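Brelia Computer Refurbishing – Progress Report to the Aken Fund
Covering the period through the end of January

Where we stand

We're very happy with how this stretch has gone. When we wrote our last report, we had a room full of donated desktops, one long bench, and a plan that looked better on paper than it did on the floor. We now have a bench routine that people enjoy, a parts wall that makes sense, and 114 machines finished and out the door. The goal in our grant agreement was 100 by this point, so we're ahead, and the last batch went quicker than any of the ones before it.

The machines went to two places. Most are at the Mussa learning center, where they replaced the old lab and filled the new evening classroom. The rest went home with families through the Dada lending shelf, each with a monitor, a keyboard, a mouse and a printed sheet on how to set it up.

What we do with each desktop

A quick reminder, as there are new readers on your side this year. Every donated desktop gets the same treatment. It's logged in, opened, blown clean, and looked over for swollen capacitors, cracked plugs and missing screws. The old drive comes out and goes into the locked cabinet for wiping. Memory gets pulled, matched and tested. Then a drive goes in, the cables are put back the way they should run, and the case is closed and left on overnight with a test program running. If it's still running in the morning, it gets a green sticker.

The overnight test has been a great addition. We brought it in after a handful of machines came back from Mussa in the fall with random restarts, and returns have dropped off sharply. Two came back in January, one with a bad power supply and one that had only been plugged into a dead outlet. (We were glad to get that one!)

The bench room

Your money paid for the second bench, and it has changed the room completely. Intake and cleaning used to share a surface with final assembly, so dust from one job ended up in the next. Cleaning is now by the window with the extractor fan, and assembly has the quieter side with the good lamps. We also put down anti-static mats and bought a ground strap for each seat.

The parts wall has 12 bins, labeled by type: memory, drive brackets, ribbon and data cables, power leads, fans, screws by size, and so on. It sounds like a small thing and it has saved us hours. Before the wall, anyone who needed a drive rail would open three dead machines hoping to find one.

Cases with drive cages that swing or lift out have turned out to be our favorites to work on. The drive slides out on its carrier, there are tabs to squeeze, and a beginner can do the whole swap without a screwdriver. We now give those to people on their first visit and save the stubborn small cases for the regulars.

Training

The open bench evenings are going really well. They start at 6:30 p.m. and we usually have to ask people to go home. Newcomers start with a case that's already stripped, and they learn to name what they're looking at: board, memory slots, headers, power leads, drive bay. The second visit is a memory swap. The third is a full drive replacement, done alone with someone nearby to answer questions.

We rewrote the bench handbook over the winter. The first version tried to cover every model we'd ever seen and it was too long to use. The new one is short, with large type, and it sticks to what's common across cases. There's a good new page on cable routing, which was the weakest part of our training – people would get everything connected and then trap a cable under the drive cage when they closed it.

Things that took longer than planned

Drive wiping is still our slowest step. We can only run a few at once, and older drives take most of a day. There's a stack waiting in the cabinet, and we sometimes have finished machines sitting with an empty bay. A second wiping station is our main request for the next period.

Storage is tight too. One large donation arrived all at once and we had towers in the hallway for two weeks. We've since agreed on a delivery schedule with donors, and so far they've been good about it.

Money

Spending is on track. The bench, lamps, mats and bins came in under budget, and with your okay we moved the leftover amount to replacement drives. We have 1000 dollars left in the parts line, set aside for power supplies and memory. Nothing has been spent from the training line beyond printing.

Next period

We want to finish the second classroom at Mussa, get the wiping backlog down, and add a weekend bench session for teenagers. Several have asked already. We'd also like to try laptops, starting with a small batch to learn what breaks and what parts we'd need to keep on hand.

If anyone from the fund would like to come by, the bench evenings are the best time to see it all going.

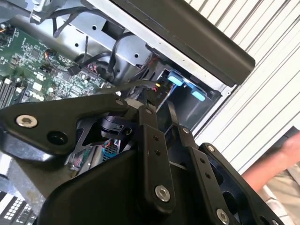 Page 4

Desktop with the drive cage and memory slots in view.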